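[Clidton-manip] Re: action chunk length and the marker task

Kwaku Fiadzo
Saturday, September 16, 2023

Print this message | E-mail this message

Obed Arthur wrote:

> I reran the Kullow baseline with the chunk length you gave in August and
> I can't get your number on the marker task. Same 200 demonstrations, same
> normalization, same image crops. My policy gets to the cup and then
> hesitates over it. The fingers open and close a couple of times without
> going down. Plush pickup is fine.
>
> Two questions. Are you blending overlapping chunks at inference or
> executing each one open loop? And does the idle arm go into the action
> vector, or do you mask it?
>
> Obed

Obed,

Second question first, as I suspect it matters more. We mask it. Both arms are recorded in every episode, but for the single-arm tasks the loss on the parked arm's joints is set to zero. We didn't do this at first. The parked arm has near-constant targets, and after per-joint normalization the tiny encoder noise on those joints gets scaled up to unit variance. The network then spends capacity fitting noise. If you kept "same normalization" from the original config, check the standard deviation floor. The config in the repository has it at a value that does nothing. Philomena raised it on the masked branch and the change was never merged back.

On the first question: we blend, with exponential weights, oldest prediction weighted highest. The hesitation you describe looks like what we got with open-loop chunks when a chunk boundary fell just before the descent. The demonstrators pause there. Some go down on the marker right away and some line up the wrist first, and a policy that replans at that point can pick a different mode each time. With blending, the commitment carries over from the earlier predictions. You can see this in the logs by plotting the commanded gripper height against chunk index. If the stalls line up with the boundaries, that is your problem. 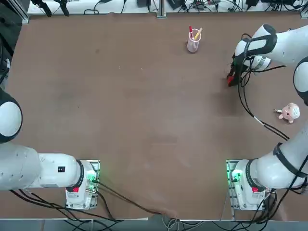
Marker task, head camera. Left arm folded back, right arm with the gripper beside the cup.

Our layout, for comparison with yours: cup on the far half of the table, marker and pencil both standing in it, pink plush off to the right as the distractor. The near half stays clear between the bases. Note how the gripper cable hangs across the right side of the table. It is in the wrist view for a good part of most episodes, and a policy trained with it routed differently will see something new at test time. I would not rule this out as part of your gap. Ohemaa tested it by retraping the cable along the upper links and evaluating the old checkpoint without retraining, and grasp success went down even though nothing else in the setup had moved.

The cup is also a worse object than it looks. It is clear, and the contents show through the wall, so the lower end of the marker is a visible but wrong place to aim. In our failed grasps the fingers mostly close too low and push the rim. Random color jitter did not help. Random crops helped a little. What helped most was recording 6 extra sessions in which the cup position was varied while the marker and pencil swapped sides. Those sessions are not in the 200 you have. I should have said so in August. Mariama will put them on the Dosex share on Monday under the same directory layout.

To summarize the settings behind the number I posted:

 masked loss on the parked arm, raised std floor
 temporal blending, every step
 random crop, no color jitter
 200 demonstrations plus the extra sessions
 checkpoint chosen on validation loss, not on rollouts

The last one is open to criticism. Validation loss and rollout success agree poorly after the first third of training. I kept it to avoid choosing on the test rollouts, but it means there may be better checkpoints in the same run.

I would change one thing at a time, starting with the mask and the floor, and leave chunk length alone until those are in. If the plush pickup changes much when you add the mask, please post it. Ours barely moved, and I don't have a good account of why.

Kwaku

Comments (3)

Obed Arthur
Std floor was the original value. Three of the parked joints had a deviation close to zero. Retraining now.

P. Eshun
The merge is my fault. It's on main as of this afternoon. Anyone who pulled before that should retrain the single-arm tasks. Two-arm tasks are not affected.

M. Zacharopoulos
Does weighting the oldest prediction highest hurt when the cup gets bumped mid-reach? We went the other way on our setup for that reason and paid for it in jerky motion.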